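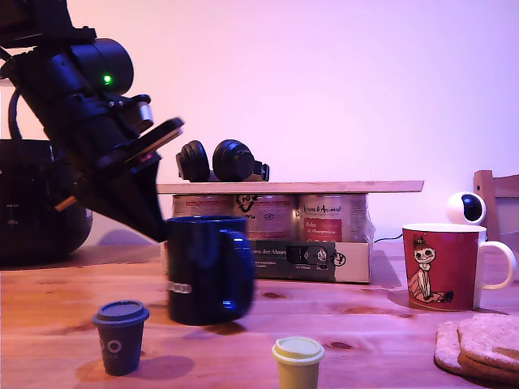 Dark blue mug on the table

How to Make Mug Cake That Stays Soft

I make one of these almost every week and I still get excited when the top puffs up! My friend Selamawit Workneh taught me her version, and I've only changed the sugar.

You'll need:
5 tablespoons flour
2 tablespoons cocoa
2 tablespoons sugar
A pinch of baking powder
50 ml milk
2 tablespoons vegetable oil

Stir the dry things together right in the mug with a fork, and get down into the corners (dry flour loves to hide there). Pour in the milk and oil and mix until it looks glossy. The batter should come up halfway and no higher – it climbs a lot.

Microwave at 600 watts for 90 seconds, then look. If the middle is still shiny, give it 10 seconds more and look again. Let it stand for a minute before you dig in. I know, it's the hardest part!

For a bigger treat, push a square of dark chocolate into the batter before it cooks. It melts into a little pool of sauce – so good with cold cream on top.
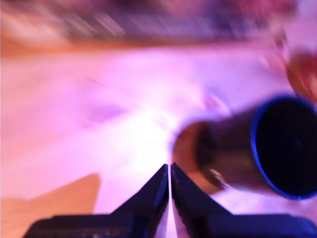

Can I mix the batter ahead of time?
Mix the dry ingredients as early as you like and keep them in a jar, but add the milk and oil right before cooking. The baking powder starts working once it gets wet, and a batter that has been sitting around comes out flat.

Always check that your mug is microwave safe, and skip anything with a metallic rim.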